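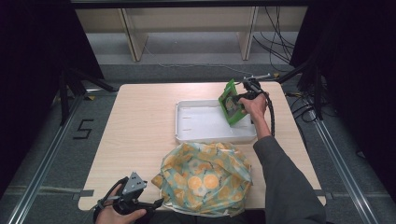 Prasar Software Group, Manipulation Team

Home > Teams > Software > Frequently asked questions

This page collects the questions we receive most often about our recording and training software. It is written for new members and for the other groups who use our tools. If something is missing, please write to the team list.

What does the software team do?

We write the programs between the sensors and the motion. This includes the driver layer, the time alignment of the streams, the perception models, the grasp planner and the tools for looking at recorded episodes. The mechanical parts of the hand-held grippers belong to the hardware group, and we only read their signals.

What are Baltden and Cidik?

Baltden is the recorder. It receives the streams and writes one episode file. Cidik is the viewer and labeling tool, in which you cut an episode, give it a task name and mark it as good or rejected. They are separate programs and you can update one without the other, but please read the change notes first. In August the file header was changed and an old Cidik could not open the new files.

Which tasks are in the current set?

Mostly tabletop tasks with both hands. A typical one has a plastic tray, a soft printed bag and small packages such as a flat green one, which is held in the jaws of the right gripper over the tray. Soft bags are difficult for our perception, as their outline changes every time they are touched. The current set has 796 accepted episodes, and 343 of them contain a bag of some kind.

Why do you record both grippers if only one is holding something?

The planner learns the two hands together. A hand that waits near the bag also gives information, for example about when it is free to move and how far it stays from the other one. In our first version we dropped the idle hand from the data, and the policy let the arms come too close to each other. We do not recommend to repeat this.

How are the streams aligned?

Each stream has its own clock. Baltden estimates the offset at the start of the episode and again at the end, and it corrects the drift in a linear way between them. If the remaining error is more than 18 milliseconds, the episode gets a yellow flag in Cidik. A yellow episode is not rejected automatically. Please look at the jaw curve and decide yourself.

What is the Hettiarachchi filter?

It is the smoothing step for the gripper pose, named after the colleague who wrote it. It removes small jumps when the tracking is lost for a short moment. The default window is good for slow work. For fast motions make it shorter, otherwise the closing of the jaws will look late.

My episode shows the gripper closed but the label says "open". What is wrong?

Most likely the calibration file is from another gripper. The left and the right one have different zero values. Open the episode in Cidik, choose "Check calibration" and compare the serial numbers. After you select the correct file, the labels are computed again. This takes around 40 seconds for one episode.

Can I run the planner without the perception model?

Yes. Start it with the option "fixed objects" and give the positions in a text file. It is useful for testing the motion part alone. Deformable objects are not supported in this mode.

Where do I report a bug?

Use the tracker of the group and add the episode name, the program version and the log. If the recorder stopped in the middle, do not delete the partial file, it can often be repaired. For questions about access rights, ask Obaidul Ekanayake.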